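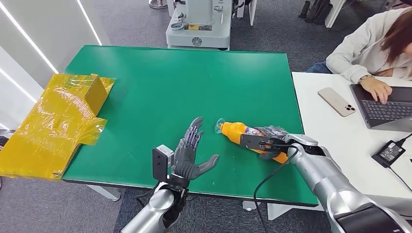 Budgeting for a two-arm cell: speaker notes
Grorulum equipment planning session, 11th December

Slide 1. Title
Give the scope first. The talk covers what to buy, in what order, and what to leave out of the first request. It does not cover control software or training of models. Questions at the end, except on slide 5, where people usually want to stop and argue.

Slide 2. What we are planning for
One bench, two arms, bottle and carton handling. The work is picking up a bottle, turning it, passing it from one hand to the other and setting it down. Single-arm cells do the first and last of these well enough. The pass is what drives the cost.

Slide 3. Two different ends
Left arm: five-fingered hand. Right arm: parallel gripper. Say plainly that this is a budget decision as much as a technical one. The gripper holds a plastic bottle by the body and keeps it level. The hand is there for the receiving side, where the angle of approach varies and a two-jaw grip has to be lined up too closely.
A matching pair of hands was priced by Kwon and by Bunier. Both quotes were over the ceiling before service cover. A matching pair of grippers was well under it, but would not do the cap work planned for the second phase.
If asked: yes, mixed ends mean two sets of spares. See slide 6.

Slide 4. The lines people forget
Read these out slowly. They are the ones missing from most first drafts.
Wrist sensor and its mounting. It is quoted apart from the hand in both offers.
Cable runs. The gripper cable needs slack for full reach and a fixed path off the bench. Put in clips, a sleeve and half a day of labour.
Table surface. A matt mat in one plain colour. It scuffs, so order a second at the same time and get the same shade.
Floor. Carpet tiles are fine for desks. Under a bench that carries test loads, check the feet and level again after the first month.
Lighting. Bright strip lights on the wall give glare on clear plastic and on polished arm covers. Diffusers are cheap. Ask for them now, as a late request goes through the building budget and takes longer.
Operator desk. Put it against the bench, with its own sockets. A laptop and its charger should not share an extension lead with the arm controllers.

Slide 5. Buy, lease or share
Show the table. Lease comes out ahead for the first year only. Past that, purchase is cheaper if the cell runs on most working days. Bunier will lease the arms but not the hand, which leaves the most fragile item as a purchase in either case.
Sharing with the Jokolent line was looked at in July. It fails on changeover. Each swap of tooling needs a fresh calibration, and the two schedules overlap in the weeks that matter.
Pause here for questions. Keep it to 6 minutes.

Slide 6. Spares and wear
Gripper pads: 8 sets for the first year.
Finger joints: sold as a full finger, not as parts. Hold one finger and one thumb.
Test bottles: 1,000 cycles per batch is the planning figure, then replace. Labels lift and necks go soft before the body does, and a worn bottle gives grip results that cannot be compared with the earlier ones. Buy from one supplier in one colour.
Cables: one spare of each type -- the long gripper cable has the longest lead time in the whole order.

Slide 7. Order of purchase
Stage one is the bench, mat, lights, desk and the arm with the gripper. Stage two is the second arm, fitted bare and run for clearance checks. Stage three is the hand with its wrist sensor.
Total from approval to first pass between arms: 27 weeks, with the hand taking most of it. Place the hand order at approval even though it is fitted last. Finance will ask why stage three money is committed in stage one, so have the lead time sheet open.

Slide 8. Space
Leave room behind the bench for a second machine base and a clear way round it. The current plan drawing shows stools and spare chairs in that strip. They need to be moved off the drawing and out of the area.
Packing and used cartons need a marked place off the bench. Add a rack to the request.

Slide 9. What is being asked for today
Approval of stages one and two in full, and of the deposit on the hand. The service contract comes back as a separate paper once Kwon has confirmed the response time in writing.
Leave slide 7 on screen during questions.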